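Catégorie : Vie au travail > Automatisation et postes de magasin

Bras robotisé au magasin de pièces : que deviennent les préparateurs ?

Question posée par Pallavi Ahuja

Bonjour,

Je suis cheffe d'équipe au magasin de pièces détachées de Sillodholm. On gère 3 000 références en petits casiers à tiroirs : joints, vis, cartouches, petits connecteurs. Pour le moment tout est prélevé à la main. La direction veut installer un bras sur le poste de prélèvement, projet Huleo, avec une mise en route prévue en septembre. On nous a présenté le poste en simulation le 10 février et j'ai récupéré quelques vues.

Ce qu'on nous a dit : le bras ouvre les tiroirs, prend la pièce, referme. Les préparateurs passeraient « en supervision ». Personne n'a su me dire ce que ça représente dans une journée. Dans l'équipe, deux collègues ont des restrictions médicales sur l'épaule et seraient contents de ne plus tirer des tiroirs toute la journée. Les autres s'inquiètent pour leur prime de préparation, calculée sur les lignes sorties.

Vues de la simulation (petit casier à six tiroirs) :

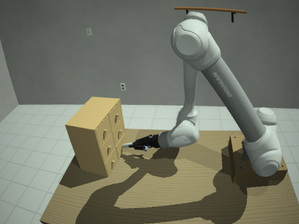
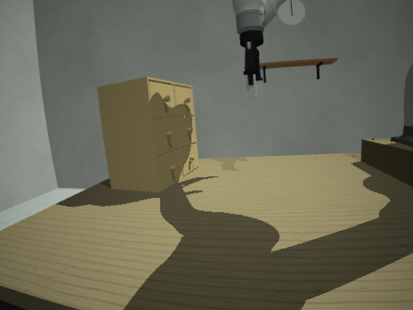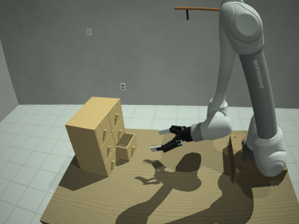
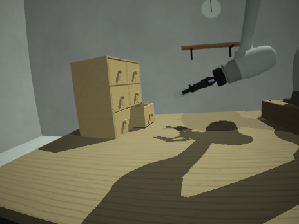 Mes questions

1. Ceux qui ont déjà un poste de ce genre : que fait réellement l'opérateur ?
2. Comment avez-vous réglé la question des primes ?
3. Faut-il changer les casiers ? Les nôtres ont des poignées différentes selon les rangées.

Merci d'avance.

2 réponses utiles, 1 autre réponse

Réponse de Balakrishnan Varma (jugée utile par 33 membres)

Nous avons un bras sur les petits tiroirs à Trokalgate depuis deux ans. Je réponds dans l'ordre.

1. L'opérateur recharge les tiroirs, traite les arrêts et contrôle les pièces sorties. Les premiers mois, les arrêts prenaient une bonne partie du temps : tiroir trop rempli qui force, poignée mal saisie, tiroir resté entrouvert qui gêne celui d'à côté. On a relevé 52 arrêts la première semaine. Maintenant c'est quelques-uns par jour. Le travail est moins physique mais plus haché, et certains le vivent mal. Prévoyez une rotation, chez nous c'est toutes les deux heures.

2. La prime aux lignes n'a plus de sens si c'est le bras qui sort les lignes. Chez nous elle a été gelée au niveau moyen des douze derniers mois, puis intégrée au salaire de base. Demandez que ce soit écrit avant le démarrage. Après, on vous répondra que l'équipe n'a rien perdu puisqu'elle « fait autre chose ».

3. Oui pour les poignées. Avec des modèles mélangés, il a fallu en remplacer 203. Ce sont les préparateurs qui ont fait la liste, ils savaient lesquels coinçaient. Demandez aussi à essayer vos propres tiroirs pleins. Sur les deux dernières vues un tiroir du bas est ouvert, mais ça ne vous dit rien du poids ni du frottement des vôtres.

Faites aussi revoir l'évaluation des risques du poste, avec les représentants du personnel et la médecine du travail. Pour les deux collègues avec restrictions, attention : le rechargement reste manuel, et un bac de vis à porter n'est pas mieux qu'un tiroir à tirer.

Réponse de Owen

Chez nous pas de suppression de poste, mais deux départs en retraite non remplacés. À vous de voir comment vous appelez ça. Pour la formation, réclamez plus d'une demi-journée, on a eu trois heures et un classeur.

Réponse de magasinier_nuit

Même question pour les horaires de nuit, si quelqu'un sait. Est-ce qu'il faut rester à deux quand le bras tourne ?

Mots-clés : préparation de commandes, bras robotisé, prime, restrictions médicales, formation

Nous contacter | Règles de publication | © Entraide Magasin et Atelier | Haut de page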